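Ticket 2804: Desk lamp flickers, pens keep vanishing, bench setup in general
Opened by: So-yul Bang
Assigned to: Shaohua Xie
Category: Furniture and small stuff
Status: Closed

So-yul Bang wrote:
Hi Shaohua, me again! I know this is two problems in one ticket and you hate that, but they're on the same bench, so please don't make me split it. First, the red desk lamp has started flickering. It comes on fine and then after a while it goes dim-bright-dim for a few seconds (always when I'm writing something small, of course). Second, the pens, sticky notes and scissors never stay where they belong. Ok-hee Son and I share the bench on alternate days and each of us thinks the other one is the messy one. Could we sort out the lamp first and then agree on where things go?

Shaohua Xie wrote:
Sure, one ticket is fine this time. Does it flicker on every outlet? And is the cord still bundled up behind the lamp, or did you undo it? Try it on the wall outlet with nothing else plugged in, leave it on for 20 minutes, and write down what it does.

So-yul Bang wrote:
Okay, did it. Wall outlet, 20 minutes, two flickers. Then I moved it to the power strip by the door and got one flicker in the same time, so I don't think it's the outlet. The bulb was snug, and I swapped it with the one from the lamp in the Kurkska room anyway. Still flickers! Their bulb is back where it came from, in case Bo-ram is reading this.

I also unplugged everything and took all the pens out of the organizer so I could start over with the whole bench. The little switch on the cord sits on the right of the lamp base, pretty much where my hand goes when I reach for a pen, and I'm starting to suspect it.

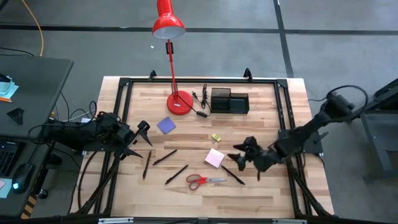

Can the desk organizer stand right next to the lamp, or does it need to be at the other end of the bench?
Next to the lamp is fine, as long as the cord and its switch aren't pinched under the organizer and you can reach the switch without moving anything.

Shaohua Xie wrote:
Good, the switch was going to be my next question. With the lamp on, hold the switch still and bend the cord gently an inch or so on either side of it. If it flickers when you do that, stop, unplug it and leave it unplugged. I don't want anyone opening up the switch with a butter knife. I have a spare cord set from the Hetevow order in August and can swap it myself.

So-yul Bang wrote:
It flickers when I bend the cord on the plug side of the switch. Every single time! On the lamp side, nothing. So I unplugged it and put a note on the plug that says NO. The butter knife was one time, by the way, and it was a different lamp.

Bo-ram Um wrote:
I am reading this. Our bulb is fine, thanks for bringing it back.

Shaohua Xie wrote:
New cord set is on, same length as the old one. I ran it for 37 minutes while I did paperwork and bent it every way I could think of, and it stayed steady. Old cord went in the electrical recycling bin. Please keep the extra length loosely looped and don't wrap it tight around the base.

Now the organizer. My suggestion: scissors in the tall part, handles up. Sticky notes in the low tray. Pens can share the tall part if they fit, and if they don't, they get a cup of their own. Will that work for both of you?

Ok-hee Son wrote:
Works for me. I would like it on record that I have always put the scissors in handles up. The sticky notes I admit to. I leave them out so I can see them, and then they end up under my elbow and I find one on my sleeve on the bus.

So-yul Bang wrote:
On record! I used to lay the scissors flat in the tray and they stuck out past the end, and I caught my sweater on them more than once, so handles up is better. I did have a go with the organizer on the left of the lamp, but I'm right-handed and so is Ok-hee, and we both kept reaching across the cord. It's on the right again.

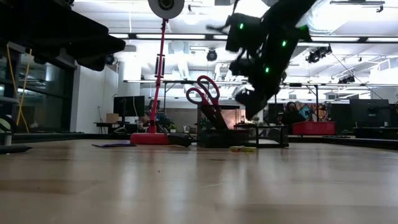

Scissors in the tall compartment, lamp to the left of the organizer.

Shaohua Xie wrote:
Fine by me. Give it a week of normal use and then tell me whether the lamp has flickered. If it does it even once, reopen this and don't start a new ticket, I have 61 open already.

So-yul Bang wrote:
A week and a day, no flicker. Ok-hee says the same for her days. We're still losing pens, but I've seen two of ours on Na-rae Kong's desk, so that's a separate investigation. You can close this one. Thank you!!

Closed by Shaohua Xie, Oct 9, 2020. Resolution: cord set replaced, organizer left to the right of the lamp.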